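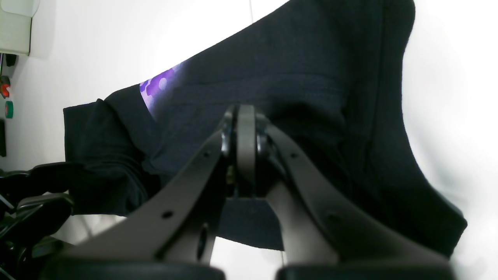 # About Friesen Wash & Fold

Friesen Wash & Fold is a laundry service in Hovcombe. We wash, dry, fold and bag everyday clothing for households, and we do the same for a few small businesses in town. We have been at the same address on Turkia Street for 22 years.

The shop began as a coin laundry. Customers kept asking if they could leave a load and come back for it after work, and within a couple of years the drop-off side was bigger than the coin side. We took out the last of the coin machines when the roof was redone and put folding tables where they had been.

## What we handle

Most of what comes over the counter is ordinary clothing: T-shirts, sweatshirts, jeans, pajamas, school clothes, socks, towels and sheets. We don't do dry cleaning, leather, wedding dresses or rugs. If a garment turns up in a bag and the label says dry clean only, we set it aside unwashed and return it with a note.

Every order is washed by itself. Your clothes do not share a machine with anyone else's, even if the load is small. The minimum charge covers a small load, and the current prices are posted at the counter.

## Sorting

Each bag is emptied onto a table and sorted before anything goes into a washer. Darks, lights and whites are separated. Navy and black go together unless something looks new, in which case it is washed on its own the first time. We check pockets. Coins, keys and earbuds go into an envelope that is stapled to your ticket.

Printed shirts get turned inside out. A print that rubs against a zipper in the dryer will start to crack, and it can't be repaired. Knits are pulled out of the main load and washed on a gentler cycle in cold water. If you would like something hung to dry, put it in a separate bag and tell us at the counter, or write it on the order slip.

We use one unscented detergent for everything. You can bring your own if you prefer. Write your ticket number on the bottle and we'll return whatever is left with your order.

## Folding

Folding takes up more of our day than washing does. Shirts are folded to one width so that they stack, with the sleeves tucked behind and the collar on top. Long sleeves are laid straight down the back before the shirt is folded up from the hem. Sweaters are folded in the same way but left a little looser. Pants are folded in thirds. Socks are matched and folded over once, never balled, and single socks go on top of the pile where you'll find them.

Anything inside out for the wash is turned right side out before it is folded. Some customers want their clothes returned inside out, or want everything rolled for a suitcase. We keep those requests on your account so you only have to ask once.

Children's clothes can be sorted by child if the names are marked on the labels. Initials in laundry marker are enough.

## Bags and shelves

Finished orders are wrapped in paper and packed in the bag they came in, which is washed along with the clothes. If you don't have a bag, we sell a cotton drawstring bag in two sizes. There are 79 numbered shelf spaces behind the counter, and your ticket tells us which one is yours. Orders left longer than a month are moved to the back room, so please give us a call before coming in for an older one.

## Our second location

We opened a smaller counter on Brukov Road for customers on the east side of town. There are no washers there. Bags are collected from Brukov Road at noon, done at the main shop and sent back the next working day. Orders dropped off after noon take one day longer.

## Hours and turnaround

The main shop opens at 7 a.m. and closes at 6 p.m. Brukov Road opens at 8 a.m. Both are closed for the last week of December.

Orders brought to the main shop before 10 a.m. are usually ready the same evening. Bedding and comforters take 2 days. For orders over 100 pounds, such as team uniforms or rental linens, please ask ahead so we can set aside a table.

## If something is wrong

Check your order when you get it home. If an item is missing, or you have someone else's shirt, bring the ticket back to either counter. Unclaimed clothing is kept in the back room on Turkia Street, and you are welcome to look through it during opening hours.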